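3.2 The rooms

Asking people what they think of the ceiling in the room where they work is a quick way to learn that they have never looked at it. In our pilot interviews, held in August, several participants described a flat ceiling in a room that had beams. One drew us a window. We therefore gave up on memory as a source and went to look at the rooms ourselves, which was more tiring and involved a good deal of standing about in doorways.

The survey covers 133 shared workrooms, all of them used for hands-on work of some kind and all of them lit mainly from overhead. Offices were left out, as were lecture rooms and any room that had been fitted out by a lighting consultant within living memory. What remained was the ordinary stock: white paint, hard surfaces, tables that had plainly begun their careers in other rooms. Each room was given a code on the Mandemley scale (Section 2.4), which sorts interiors by how much of the building's structure is left on show. A suspended tile ceiling with nothing visible above it scores 0. A room in which a visitor can follow every pipe to its destination scores 5, and is usually described by its architect as honest.

Most of the rooms fell between 2 and 3. Figure 4 shows a room of the sort that gave our coders the least trouble. The walls are white and the ceiling is of corrugated white panels with exposed beams crossing it, so that the light has a great many pale surfaces to bounce from. Four fluorescent fixtures can be seen, and they do not all run the same way. We came to call this last arrangement "negotiated", after the discussion that we assume must produce it. The people in the room are on their feet, one of them in a headset and backpack, and one of them facing away.

Figure 4. A wide workroom with white walls, corrugated white ceiling panels and exposed beams. Four fluorescent fixtures are visible, and the four people are standing. 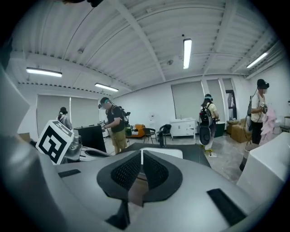
3.3 Recording light and posture

Light was measured at table height with a Meltitz hand meter, at the four corners of each main work surface and once in the middle. Where the surface was covered in equipment, as it nearly always was, the reading was taken at the nearest spot that would hold the meter without something having to be moved. We had at first planned to ask for the tables to be cleared. This plan survived one visit.

Readings above 700 lux were coded as bright, and readings above 3,000 lux were checked for a mistake, a patch of direct sun, or a desk lamp that had been switched on to be helpful. Rooms were measured with their lights as found. If half the tubes were off, half the tubes stayed off.

Posture was recorded at the same time by a second observer, who noted for every person present whether they were sitting, standing, leaning or perched. The last category was added after the pilot, when it became clear that a large share of working life is spent on the edge of something not intended for the purpose. In all we logged 2,331 posture entries. Two coders, Danish Dhanial and Eirlys Prydderch, worked through them separately and then met to settle their differences, nearly all of which were about leaning. Their final rule is that a person is leaning if taking the table away would be unkind.

We also noted which way people faced. Earlier work in this area (the Haledance studies in particular) treats the center of the room as its natural focus, with everyone turned inward toward a common table. Our visits gave little support to this. People faced their own task, and the task was wherever there had been space to put it down. A room could be full and still have no front.

3.4 Limits of the method

A person holding a clipboard and a light meter changes a room. Some occupants straightened up when we came in, and a few offered us a chair, which had then to be left out of the furniture record. We waited ten minutes before logging anything, on the advice of Bevan's earlier protocol, though we have no evidence that ten is better than five.

The survey closed on 2nd November, so the darkest part of the winter is missing. This matters less for rooms that depend on their tubes all year than for those with large windows, and the windowed rooms are reported separately in Section 4.3. Glare was not measured at all. We had intended to ask about it, but the question came directly after the one about ceilings, and by that point most participants were looking up.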